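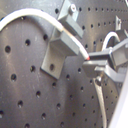

Vollska's managers say the Heson arm frees people from fiddly cable work. The fitter I met in June, three months into sharing a bench with it, wasn't so sure. "It frees me to stand and watch," she said. "I used to do 228 a shift. Now I sort out the ones it drops."

Has her pay gone up? "No. The job title has."

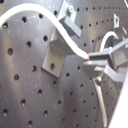
Nyamweya, on the night shift, disagrees: the wrists hurt less, and that counts for something. She shrugged. "Ask again when they cut the shift."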